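How a Robot Knows What to Do Next
Sturnura Learning Pages: Computers and Machines
Reading time: 12 minutes. Suitable for readers aged nine and over.

A robot has motors to move it and metal or plastic parts to hold things. None of these parts can decide anything. The deciding is done by software, the set of written instructions that runs on the robot's computer. These pages explain the main jobs which that software has to do.

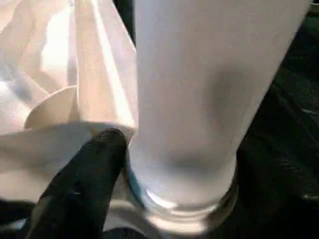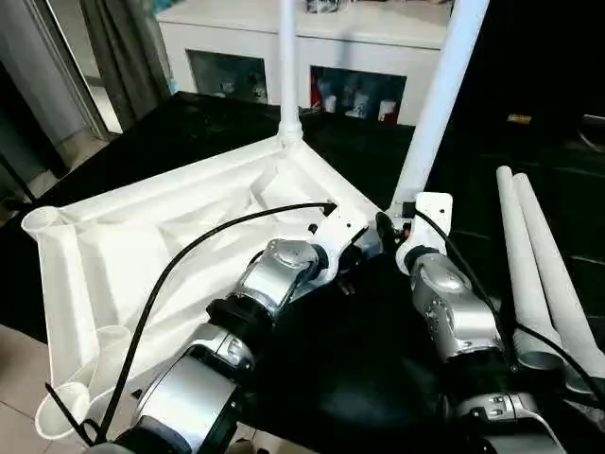
What is robot software?

Robot software is a collection of programs that work together. One program receives information from the cameras. Another works out where the robot's own parts are. A third chooses a movement, and a fourth sends the right signals to the motors. The programs pass messages to one another many times every second.

Seeing

A camera does not understand what is in front of it. It produces a grid of very small coloured squares, called pixels, and each pixel is stored as numbers. The part of the software that turns those numbers into useful information is called perception.

Perception software has to find the edges of things, separate one thing from another and judge how far away each one is. Some materials make this difficult. Clear glass lets the colours behind it show through. Cloth changes its shape whenever it is moved, so it cannot be recognised by its outline alone. A white object beside another white object may look like a single object to a computer.

The position of a camera matters too. A camera near the gripper gives a close view of whatever is being handled, but may show only part of it. A camera placed higher up shows more of the table and less of the detail. Many robots use both kinds, and the software combines what it receives from each.

Planning

Once the software has information about the objects, it must choose a path for the arm. This is called planning. Suppose that a robot has been asked to move a cup from one side of a table to the other. The planner first checks where the arm is now and where it needs to finish. It then looks for a way between the two that does not strike anything.

There may be thousands of possible paths. The Lollel planner, which is used in our classroom activities, tests 398 of them before it chooses one. It gives each path a score. A short, smooth path scores well. A path that passes too close to an obstacle is thrown away.

When a robot has two arms, each arm must also be treated as an obstacle for the other. If both arms are holding the same object, they have to move in step, or the object may be pulled, twisted or dropped.

Control

A plan is only a list of places to go. Control software makes the arm follow it. Inside each joint there is a sensor that measures the angle of the joint. The control program compares this angle with the one in the plan. If the two are different, it changes the signal to the motor and measures again.

This pattern of measuring, comparing and correcting is called a feedback loop. You use one yourself when you walk along a narrow wall: your body senses that it is leaning and moves to bring you upright. A simple control program may go round its loop around 60 times a second, and many go much faster.

Control software may also manage how firmly a gripper closes. Too little force and the object slips. Too much and it may be damaged.

Learning from practice

Some robot software is written line by line. Other software is trained. In training, the computer is given many recordings of a task, together with the movements that went with them, and it adjusts itself until its own choices are similar. Good training needs variety. A program that has met only one shape of cup may fail when it is given another.

Trying it yourself

The Ruvau activity may be carried out in pairs and needs no computer. One pupil is the robot and wears a blindfold. The other is the software, and may speak only in short instructions such as "left", "forward", "close hand" and "stop". The task is to pick up a pencil and place it in a pot. An adult should be present, and the floor should be clear. Pupils should swap places after 13 instructions, whether or not the pencil has reached the pot.

Words to remember

Perception: turning sensor readings into information about objects.
Planner: the program that chooses a path.
Feedback loop: measuring, comparing and correcting, again and again.
Pixel: one small square of a digital picture.

Teachers may request the printed Goicoechea worksheet, which accompanies this page, from the Sturnura schools desk. Orders received by Thursday are posted the following week.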